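Speaker notes – Threads, Pads and Patience: teaching suturing on practice tissue
Zübeyde Soylu
Castellanos evening series, 10 January 2024

Opening (take your time, let people find their chairs)

Good evening, everybody, and thank you for coming out on a cold night. Say hello to the front row. Mention that the handouts are by the door and that there are practice pads on the side table for anyone who wants to poke at one during the break. Please do poke at them, they are much nicer to meet in person than to hear me go on about!

I have been teaching people to sew for a good long while now, first quilts with my aunt, and then, by a road I won't bore you with, skin. Or what stands in for skin. Tonight I want to talk mostly about what stands in for skin, and what a beginner can learn from it before going anywhere near a patient.

(Sip of water. Slow down. You always rush the first page.)

The pad itself

Hold up the Dadum pad and bend it so they can see it give. Then hold up the old Vatitz one from my first course, the one that has gone stiff. Pass both around, starting on the left.

Things to say while they go around: a good pad is soft enough that the needle goes in without a fight, but it has to hold the stitch. If it tears every time you pull, the student learns to be afraid of pulling. If it is too tough, she learns to shove, and shoving is a hard habit to get rid of. I would sooner have a pad that is a little too soft. Some of my colleagues will disagree with me on that, and at least one of them is in the room, so we can have it out over coffee.

Surface matters too. A perfectly flat pad is fine for the first afternoon. After that I want folds and bumps. Real tissue doesn't lie down for you like a tablecloth, and the angle of the needle changes every time the surface does. On the Amgate course we roll up a dishtowel and slide it under the pad, which costs nothing and works beautifully.

The thread

Tell the story of the 700 knots. (Short version! Last February it ate half the talk.) I kept a tally in my first winter, every practice knot I tied at the kitchen table, and somewhere before I got to 700 my hands stopped asking me what came next. I am not saying that is the number for you. My sister knits and got there in one weekend, and I still haven't forgiven her.

Black thread for beginners, please. Against a pale pad you can see where it is going and you can see your tail. Keep the tail short, but keep enough to grab. When people get into a tangle it is nearly always the tail, and they nearly always blame the needle.

Tension: the edges of the cut should meet and rest against each other. They should not be squashed into a ridge. I tell my groups to think of closing a coat over a good dinner – snug, and you can still breathe.

Up close (next slide)

Leave this one up for a while and let them look. Ask where their eyes go first. Most people look at the metal, and I want to bring them around to the thread coming down between the open jaws and the reddish line of the incision to the left. 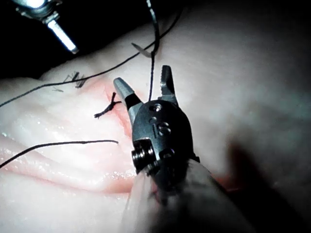
Grasper with jaws open at a black suture thread, over a pink tissue pad.

Talk about the little teeth on the inner edge. Teeth are for holding, and they can rough up a thread if you clamp down on the same spot again and again. Choose your grip, take it once, and let go properly before you take another. With the long instruments, remind them how much you lose when you can't feel the thread with your fingers. You have to watch the tissue and let it tell you how hard you are pulling.

Then the color of the incision line. I like a line that is pinker than its surroundings, it gives the eye something to aim at.

Practice part

Groups of 5, one pad to each group, 11 minutes on the timer. Single stitches only. Walk around, and keep your hands behind your back unless somebody asks. Collect every needle before the coffee comes out, and count them into the tin yourself.

Questions, then thank the hosts and remind people to sign the sheet for the next evening.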